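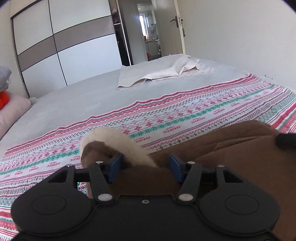 Section 2. Setting Up Your Audio Guide Before the Cave Walk

This section applies to the Tretura handheld audio guide issued at the Pruvmont Caverns visitor center. Please complete all steps before you reach the lower gate. There is no wireless signal past that point, and commentary that has not been loaded cannot be added later in the walk.

2.1 Collecting the guide

1. Present your walk ticket at the equipment counter. The attendant will scan it and hand you one guide and one neck cord.
2. Check that the number on the back of the guide matches the number printed on your receipt. If the numbers differ, return the guide to the counter.
3. Attach the neck cord to the loop at the top of the guide and pull gently to confirm that the clip has closed.

Note: Groups booked through Zarndale receive their guides from the tour leader and should begin at 2.2.

2.2 Switching on and choosing a language

1. Hold the side button until the screen lights up.
2. Use the arrow keys to highlight a language, then press OK.
3. Choose Full Walk or Short Walk. The Full Walk contains 32 stops and takes around two hours. The Short Walk ends at the Choi Chamber and returns by the same path.
4. Wait until the word READY is shown. Do not switch the guide off while the commentary is loading.

Note: The language may be changed at any time before the lower gate. After the gate, only the language already loaded is available.

2.3 Testing the sound

1. Stand beside the test post next to the ticket barrier and enter 00.
2. Adjust the volume with the plus and minus keys until the test message is clear.
3. If you use your own earphones, plug them in before repeating the test. Earphones that connect without a cord are not supported.

Caution: Keep the volume low enough to hear staff instructions. Commentary must be paused on the iron stairs and on both footbridges.

2.4 During the walk

Stop numbers are posted at waist height on the left side of the path. Enter the number and press OK. To hear a stop again, press OK a second time. The commentary for the river section was written by I-hsuan Lo and is longer than the rest – visitors are asked to move to the wide part of the platform while listening.

Caution: The guide resists light drips but must not be placed in water. Do not set it on rock formations or handrails.

2.5 Returning the guide

1. Switch the guide off and remove your own earphones.
2. Place the guide, with its cord attached, in the return tray at the upper exit.
3. Keep your receipt until the attendant has checked the number.

Lost or damaged guides should be reported to the equipment counter before you leave the site. Questions about group equipment may be addressed to Ya-wen Chang at the visitor center.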